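Small wooden box, drawer sticks. Wax or sandpaper?

widad_t
Joined: March
Clearing the big table at Allville and I've reached the little pale box with the red drawer. The drawer goes in beautifully and comes out when it feels like it. I've tried soap. I've tried swearing. The rest of the table is a bowl, a silver dish, the lime-green cloth and a small green soft toy that has outlasted two clear-outs, and all of that can wait.
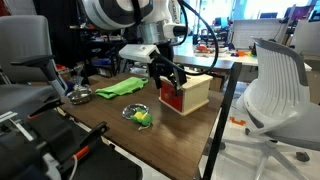
Ruba Yammine
Candle wax on the runners, plain white, none of your vanilla. Leave the sandpaper in the shed.

bao_ong
Disagree. Wax over a swollen drawer gives you a swollen drawer that smells of church. Take it right out and rub the sides with 200 grit, five strokes, then try it. Five. I once did 90 and now own a drawer that falls out if you walk past.

Ruba Yammine
So your evidence for sanding is a drawer you ruined.

bao_ong
My evidence is that it opens.

Huguette H.
Is it painted down the sides as well as the front? Mine was, and that was the whole trouble.

widad_t
Got it out with a butter knife at 15 minutes past midnight. Paint on one side, thick as icing. Huguette wins.

Abla Hakim
Before you put it back, what are you keeping in it? I've had one for years and it holds a single key to something.

widad_t
Drawing pins. Sanding the painted side tomorrow, then wax, so you can both be unbearable.

Ruba Yammine
Wax first.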